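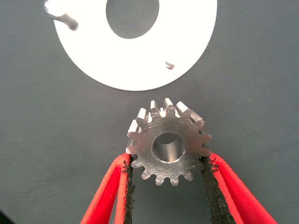
Gospel singles were once sold mostly after church, out of cardboard boxes, and for a long time that is where most of them stayed. Zendex, a reissue label with a staff of four, has spent three years getting those records back into circulation. The format it deals in is the 45, with the large center hole, and anyone who grew up near a jukebox will look at a flat white ring on a gray surface and think of one. The label's catalog now stands at 16 releases, nearly all of them by choirs and quartets that made one or two singles and went back to singing on Sundays.

The work starts with paper. Many of the groups paid for their own sessions, and the only record of who owned what is a receipt or a letter in a family's closet. Zendex will not issue a side until it has a signed agreement with the singers or their heirs, and it splits the profit evenly with them. That rule has cost it several good records. It has also brought in others, as families who were paid told families who had never been asked.

The largest find so far came out of the Rezende studio, a one-room business that recorded church groups on weekends and closed when the building was sold. Its shelves held 1,133 reels. Of those, 646 had labels that could be matched to a group. The rest are marked with a date, a first name or nothing. Transfers began in March and are going slowly. Old tape sheds its coating and has to be baked at low heat before it will play, and a baked reel may only be good for a few passes.

The first album from the tapes is by the Anel Singers, a women's group who worked with piano, tambourine and no drummer. The sound is close and a little rough. On the opening track the lead singer steps back from the microphone for the loud notes -- you can hear the room open up behind her -- and comes back in for the verses. The label left the false starts in. It also left in a minute of talk between takes, mostly about whether the piano bench could be made to stop squeaking.

Sales are small by any standard but the label's own. The Anel album sold 1,204 copies in its first season, enough to pay for the next two releases. One is a live recording of a mass choir with an organ slightly out of tune. The other is a set of quartet singles cut for a local imprint called Jelto, which ran for around two years and never pressed an album.

Both are due before winter, on vinyl and as downloads.

Home Features Reviews Radio Archive Subscribe

Search this site
Enter keywords Go

Related stories
The organ tuners of the storefront church
What a choir robe costs now
Quartet singing without a bass
Five Sunday morning radio shows worth waking up for
How to store old reels at home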